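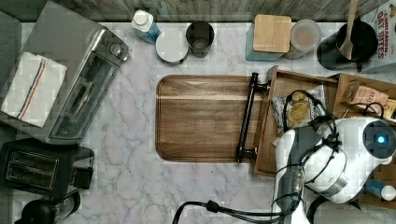
Handout 4: Counter Zoning and Work Surface Planning

Courses > Residential Kitchens > Unit 2 > Handouts

Syllabus | Handouts | Readings | Lab Hours | Contact

This site uses cookies to remember your login. Accept / Manage settings

Instructor: Normand Wong
Read before the Monday lab. Bring a tape measure and the blank plan sheet from Unit 1.

1. Terms

Counter run: a continuous length of worktop between two interruptions (sink, range, tall cabinet, wall end).

Landing area: clear surface next to an appliance, used to set down what goes in or comes out.

Back row: items kept against the wall. In a typical kitchen the back row holds dry goods in canisters and jars, a utensil crock, and whatever was opened at breakfast and has not gone back to the cupboard.

Work zone: the surface between the back row and the front edge. This is the only part of the run that counts toward prep area in your calculations.

2. Measuring the work zone

Counter depth on the plan is not working depth. Measure from the front edge to the nearest face of the back row, at three points, and record the smallest value. In the Fletbridge exercise the counter is 70 cm deep on the drawing and 49 cm deep in use. Students who worked from the drawing overstated the prep area and lost marks in part (b).

Length is measured the same way. Subtract the footprint of each countertop appliance with its door fully open. A toaster oven set at an angle takes up more of the run than its catalog width suggests, so measure the extent on the counter.

3. Placement of the cutting board

The board fixes the center of the work zone. Place it first and arrange the rest around it. A large board should lie flat with its long side parallel to the front edge. If it has a bar handle at one end, the handle is included in the length. Small boards are stored in the back row or upright in a rack and are not drawn on the plan.

4. Heat-producing appliances

Group the toaster, toaster oven and coffee maker at one end of the run, near the outlet. Check the manual for side and top clearances and write them on the plan. The top of a toaster oven is not a shelf. Towels, paper and plastic lids are to be assigned another location, and the plan must show where.

5. Back row order

Sort by frequency of use, with the most used items closest to the board. The crock goes on the side of the cook's dominant hand. Cereal boxes are tall, light and easily knocked over; Thaler's storage chart (in the reader) puts them in a cupboard. Bottles are stored upright. Lids stay with their containers.
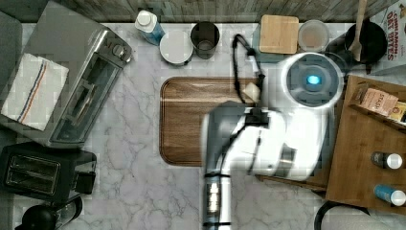 Does a tray on the counter count as work zone?

It counts as storage if it holds items between meals, and its full footprint is then subtracted. A tray brought out only for serving is left off the plan.

6. Assignment

Draw the Trirholm kitchen at the scale given on the plan sheet. The main run is 380 cm long. Show the back row, the appliance group, the board and all landing areas. State the remaining prep area in square centimeters and show the subtraction.

Submit on paper. Plans without measured depths will be returned unmarked. The Fletivstead plan is for practice and is not collected.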